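Plenirico Bin Things

README, last tidied up Apr 19, 2020

Hello, and thanks for stopping by. Plenirico is a collection of pictures of ordinary small things lying in a gray metal bin, together with the notes that Tadhg Flanagan and I have been keeping on what the things are and how they like to lie. It grew out of a much smaller folder called Lalness, which some of you will remember (and which you can safely delete now – everything worth keeping has been moved over).

What's in the folder

There are 231 pictures, sorted into six subfolders by the kind of thing that gets the most room. Cups and other hollow things come first, then plush toys, pretend food, clear or tinted plastic, stationery, and a last folder called odds, where I put whatever I couldn't make up my mind about. Every subfolder has a plain text list with one line per picture, giving the names of the things and their colours.

A word about the names, as I've had a few kind letters asking. We use the everyday word a child would use, so it's "fish" and "grapes", even when the fish is plush and the grapes are artificial. The material goes in its own column. Colours are written the way they look in the picture, and Tadhg and I don't always agree on those, especially with anything on the way from red to brown. Where we couldn't settle it, both colours are listed with a slash.
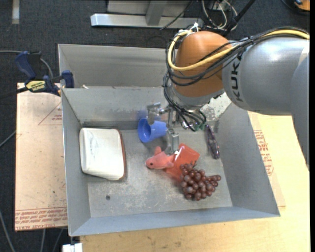
Cups get one extra column, called "lie", which can be upright, upside down or side. If a cup is on its side we also note which way the mouth faces, left or right as you look at the picture. I'm rather fond of this column, I must admit, and it has been filled in for every cup in the set. Plush animals have something similar for the head.

Things that touch or overlap are each given their own entry, even if only a bit of one is showing. The see-through pieces were the hardest to do. You can often make out a bit of what's behind them, and we went back and forth for weeks before settling on the rule that anything you can name through the plastic counts as showing.

Known troubles

Four lines in the pretend food list still use the old Lalness names, and I'll get to them in July. About 20 pictures in odds probably belong with the stationery. The word "gray" is spelled two ways across the lists, so please search for both if you're looking for the bin.

Who to thank

Waraporn Prasertsri wrote the first naming rules and checked the plush list from top to bottom. Tadhg did the cups. If you spot a mistake, send us the name of the subfolder and the line number, and whatever you think the thing should be called – we do read everything, though it may take us a little while to write back.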